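Tundton Upholstery Care: Frequently Asked Questions

Which fabrics can be cleaned on site?
Cotton, linen blends, polyester, and most woven synthetics. Silk, viscose velvet, and untreated leather are taken to the Venstead workshop. If the care label is missing, a sample is cut from a hidden seam allowance and tested before a quote is issued.

What do the letters on the care label mean?
W: water-based cleaner. S: solvent only. WS: either one. X: vacuum only. Pieces marked X are not accepted for wet cleaning, even with a signed waiver.

Is white upholstery handled differently?
Yes. White and off-white covers are cleaned at a neutral pH and rinsed twice. Optical brighteners are not used. Older white cotton may contain a brightener from the mill that breaks down under strong alkali and leaves a yellow cast. The cast is permanent.

How long does drying take?
Allow 24 hours for seat cushions with foam cores. Feather and down cushions take longer and should be turned by hand during drying. Do not place a heater closer than an arm's length from the fabric.

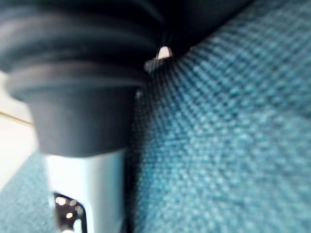
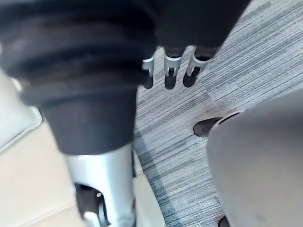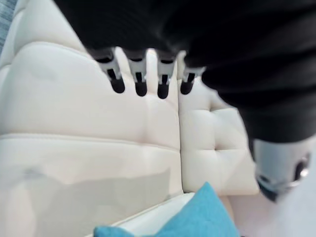 Can removable covers go in a washing machine?
Only if the label says so. Zip-off covers are not always washable — the zipper is often there for the factory to fit the cushion. Close all zippers, wash cold, and refit the covers while slightly damp. Expect some shrinkage on the first wash with untreated cotton.

What should I do about a fresh spill?
Blot with a plain white cloth from the outside of the spot inward. Do not rub. Do not apply salt, club soda, or dish soap. Note what was spilled and include it in the booking form. Dried residue from home cleaners must be rinsed out before stain treatment, and this is billed as a separate item.

Do you apply a stain protector?
On request. We use a water-based fluorine-free finish applied after cleaning, once the fabric is dry. It slows absorption but does not stop dye transfer from denim. Reapply after each full cleaning.

What is the minimum charge?
The minimum is $200 per visit, which includes travel within 13 miles of Venstead. Longer distances are quoted in advance.

Can I cancel or move a booking?
Yes, with 24 hours' notice. Bookings in December are moved only if another slot is open.

Who do I contact about a result I am not satisfied with?
Write to Carolina Ramalho in customer service with the job number and a description of the affected area. Technical inspections are carried out by Lourenço Baptista. Do not treat the area again before the inspection.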